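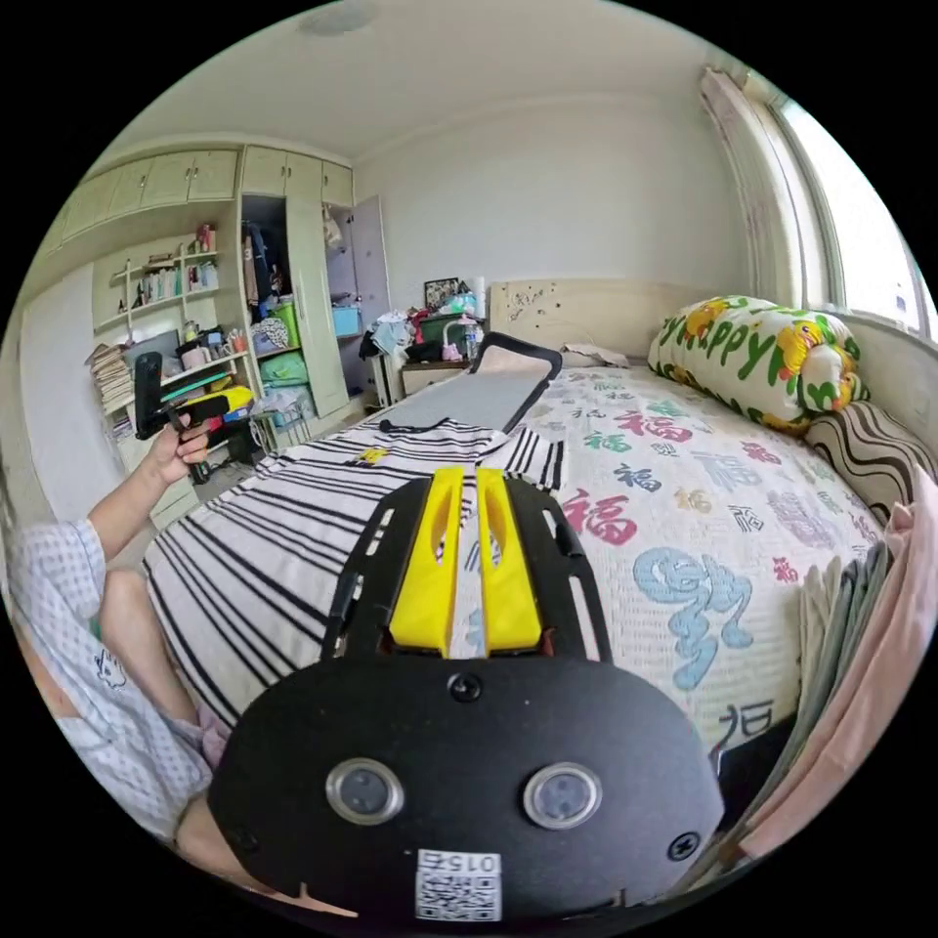 Despina Dervishi asked me last week whether a set this small is any use for training, seeing as everyone else seems to be shouting about millions of clips. Fair question! I think it is, if you want one kind of job done in a real home and don't mind a bit of mess.

Murnero bedroom set - read me first

I put this together in May as the bedroom part of Murnero. You get 2,833 clips, split into 10 folders by task, and every clip has a plain text note saying what the person was trying to do.

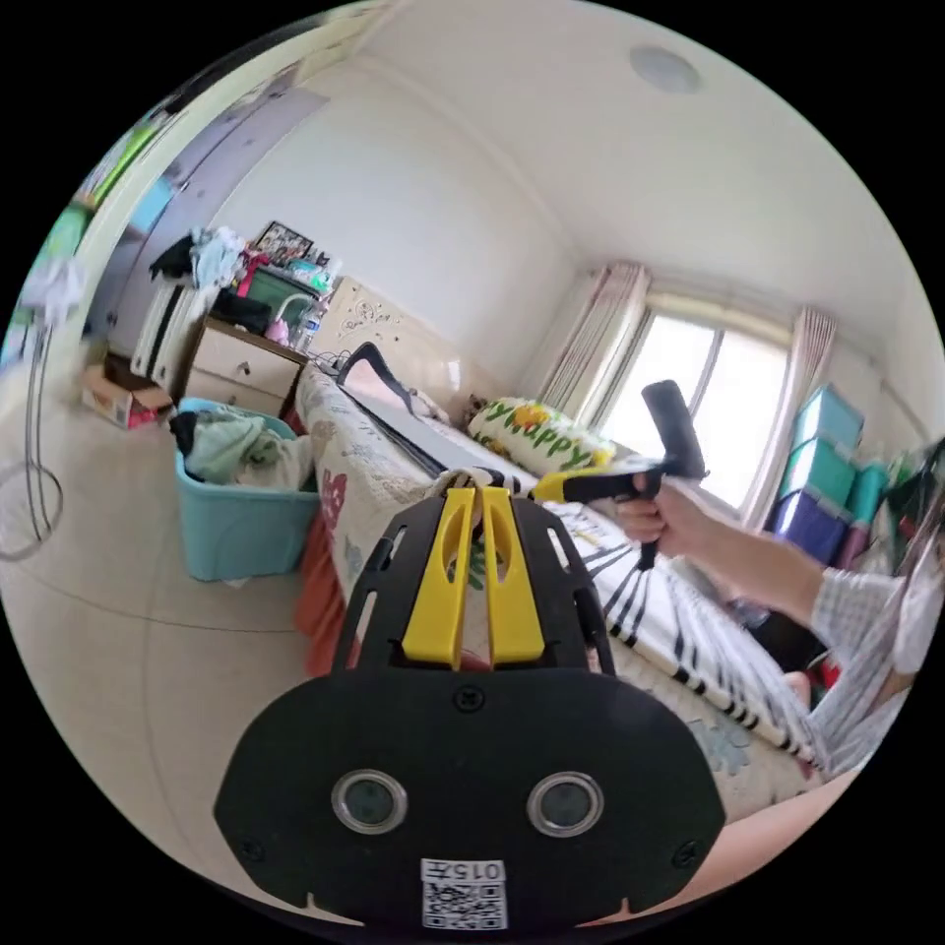 The job in most folders is bedding: lifting, folding, spreading, straightening. I wanted cloth because it's the thing my older policy (Castach, now retired, rest its weights) was worst at. We work with two grippers, one to a hand, and I like bedding with strong markings for it. The black and white stripes on that blanket make a fold far easier to follow than plain cream would, so start with the stripes folder if you're new to this.

Each gripper saves its own video. Pair them by clip name, then line them up with the times in the sync file - please don't trust the file dates, I copied everything across one Saturday and they're all nonsense now. 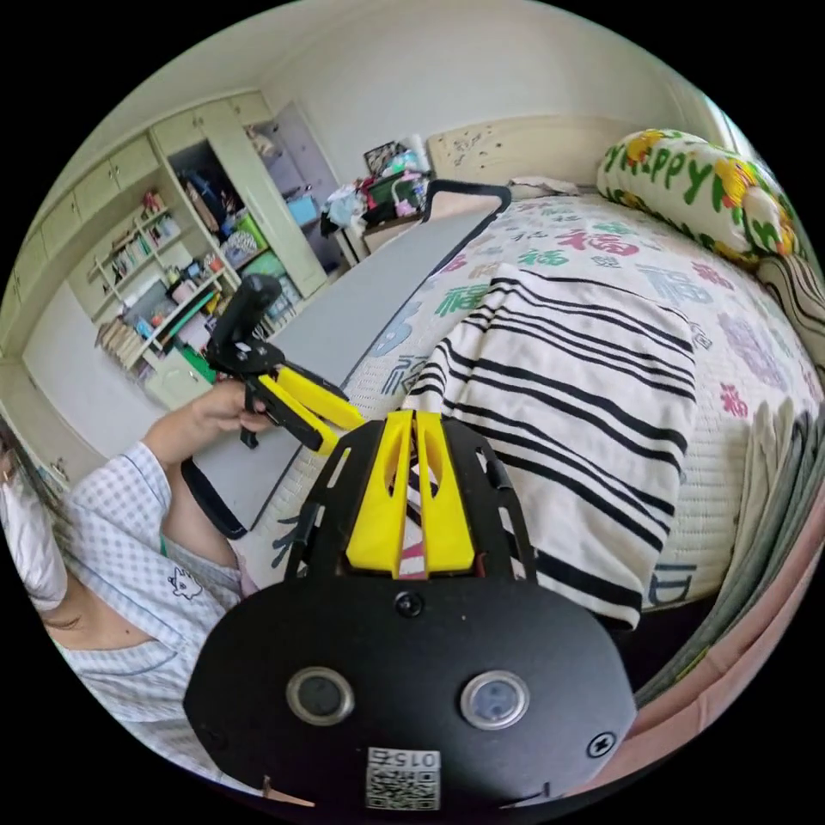 If you use the Brastusar loader it does the pairing for you, but you need version 2 or later. The old one swaps left and right without a word of warning (I lost an evening to that).

Things I know are wrong:

Two folders have no notes for the failed tries. I'm still writing them.

Some clips start late, with the fingers already closed.

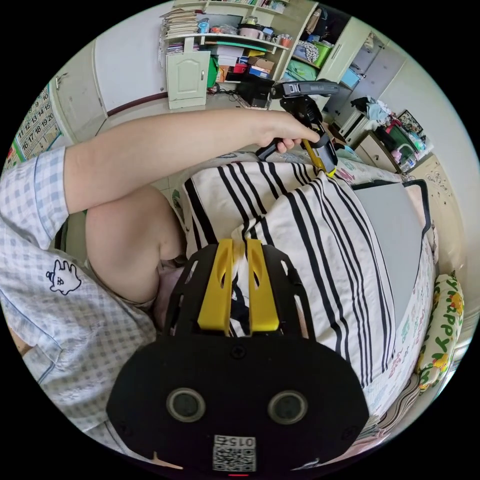

I left those in on purpose, as the Atanasov script can filter them out and a few people wanted them for testing. Set skip_late to true and they're gone.

Found something odd? Send me the clip name and what you expected to see, and I'll fix the note or pull the clip.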